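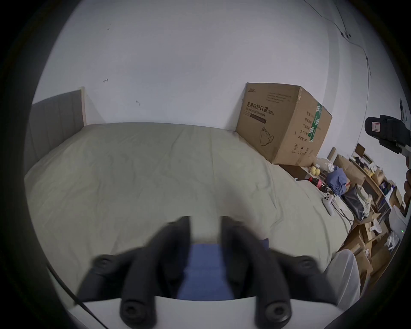 Handheld unit over the bed, blue cloth between the fingers. Second unit is at the far right.

Coltesow Users Forum > Hardware > Grippers and Handhelds
Thread: Left finger drifting open during cloth work, then a pinch

ridgepole29
Posted 9:12 am

We have two of the Coltesow handhelds running on household cloth tasks. Pick up a cloth off the bed, fold, put down, repeat. The picture is the setup. Two people work at once, one unit each.

Starting in October one of the two began letting go of cloth partway through a lift. The trigger is still fully pulled, the fingers are closed, and then the left one relaxes a few millimeters and the cloth slides out. Right finger stays where it is. It happens more in the afternoon than in the morning.

Yesterday it did the opposite. The operator let go of the trigger, the fingers opened, she reached in to free a fold of cloth from the pads, and the left finger snapped shut on the side of her thumb. No broken skin but a good bruise. I pulled the unit and it is on a shelf with tape on the trigger.

Episode log for that unit shows 266 recordings since the last calibration. 43 of them have a drop I would blame on the finger. The other unit has none.

Things I already did:
Swapped batteries between the units. Fault stayed with the bad one.
Re-ran the calibration. Passed.
Cleaned the pads and the finger pivots.
Reflashed to build 2614, which both units were on anyway.

Anybody seen this?

mossback_lane
Posted 9:40 am

Calibration passing doesn't tell you much. It runs with no load, full open to full close, and looks at the end points. A loose horn screw on the finger servo will pass it all day long. Pull the cover and try to wiggle the left finger by hand with the power off. If it moves before the servo shaft moves, that's your problem.

tin_whistle
Posted 9:58 am

Loose screw explains the drop. It doesn't explain the snap. A loose finger doesn't close itself with the trigger released.

I would look at the cable. In your picture there's a thin black one going off to the lower left from the gripper. How much does it get pulled on when the operator reaches across a bed that size? We had position dropouts on ours from strain at the connector. The board loses the finger position, comes back, and drives to the last command it had. If the last command was "closed," it closes.

ridgepole29
Posted 10:31 am

Checked the screw first. It's tight, and there is no play in the finger with the power off. Both fingers feel the same.

Cable is a fair point. The reach to the headboard is the long one, and I never tied it off to anything on the handle. I'll look at the connector at lunch.

quarterinch
Posted 10:44 am

Can I ask the obvious thing. Why was her hand between the fingers with the power on? The manual for every one of these says power off before clearing a jam. I don't care what the board did, that's a procedure problem and you should write it up as one.

ridgepole29
Posted 10:52 am

It's getting written up. But cloth hangs up on those pads a lot, and power off means a full restart and losing the recording. People clear it by hand. I'm not defending it, I'm telling you what happens on a normal day.

quarterinch
Posted 11:03 am

Then the normal day needs to change. If clearing it safely costs a recording, it costs a recording.

Dundent_fan
Posted 11:15 am

I'm with ridgepole on this one. A tool held in a person's hand that needs a restart for every snagged cloth is a badly thought out tool. The Dundent handheld has a release lever that disconnects the fingers from the drive. You squeeze it and they go limp, and the recording keeps going. Slower and heavier, and the trigger feel is worse, but I have never had one bite me.

mossback_lane
Posted 11:20 am

The Dundent lever also sticks. Ask me how I know. You get a limp finger for the rest of the shift and an hour with a pick getting lint out of the clutch.

tin_whistle
Posted 11:26 am

Can we keep it on the fault.

ridgepole, do you have the position trace for the snap? Look for a flat section right before it. If the reading freezes for a fraction of a second and then jumps, it's a dropout.

ridgepole29
Posted 1:37 pm

OK, some news.

Trace first. There is a flat spot right before the snap and a jump right after. I went back through the drops and most of them have the same flat spot on the left finger. 29 of the 43 are clear. The rest I can't call either way.

Then the connector. On the bad unit the left finger plug inside the handle has one pin pushed back in the shell. You can't see it from outside with the cover on. With the cover off and the unit powered up on the bench I tugged the outside cable lightly and the left finger twitched. Did it five times, got four twitches. Fingers clear of it the whole time, before anyone asks.

So the pull on the outside cable is getting passed through to the plug inside. There's supposed to be a rubber grommet holding it where it enters the handle. Mine has split.

tin_whistle
Posted 1:49 pm

There you go. Replace the grommet and the shell both. If you only push the pin back in, it will walk out again. Zamora sells the shells in bags. For the grommet I use the Hernorero clamp-type one, which is stiffer than the original.

mossback_lane
Posted 2:05 pm

I'd be careful with the clamp type. It holds so well that the cable bends hard right behind it, and I've had one break inside the jacket there. Stock grommet plus a loop of slack strapped to the handle has worked better for me.

tin_whistle
Posted 2:11 pm

Mine have been fine, but I run a softer cable than stock. Could be the difference.

quarterinch
Posted 2:30 pm

Whichever you use, the firmware should not drive a finger after losing its position. It should stop and wait for a new trigger pull. That needs to go to Coltesow as a safety report, separate from the broken connector. Attach the trace.

ridgepole29
Posted 4:18 pm

Report is in, with the trace and a photo of the pin. I said what you said, that it should hold and wait.

Ordered shells and stock grommets for both units. I opened the good one too, and its grommet has a small crack starting in the same place, so that one is also off until the parts get here. Slack loop goes on both handles.

New rule from today is power off before hands go near the pads. If the recording is lost, we do it over. I'll post again when I have some hours on the repaired unit.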